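Workshop tips: recording demos without losing your whole afternoon

Most of my batches for the learning system at Jimside used to go in the trash, and it was nearly always my own fault. So, a few things I do now before I hit record!

Tape your work area on the floor. I use yellow tape right on the carpet, with proper corners, and I start every take from inside it. Old tape frays – press the ends down or replace the strip before you begin, and put the new one exactly where the old one was.

Look at the wrist view before each batch, too. Check where the hand and forearm sit, and follow any cable lying across your tape. I like to do this with the arm stopped and a cup of coffee in reach (well away from the keyboard, please).

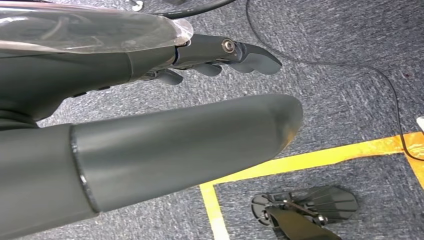
Eftychia Tsolakis wrote in to say that she moves the object a little between takes, or the system just learns one spot on the floor. She does 40 takes, then stops and watches two of them all the way through.

I've stolen that! My last set came to 1,069 takes, and I tossed 33 of them for plain sloppy starts. Keep the fumbles where you recover nicely, though – label those "recovered" and put them in their own folder. And write your labels the same day. By the next morning I can't tell a slip from a slow grab.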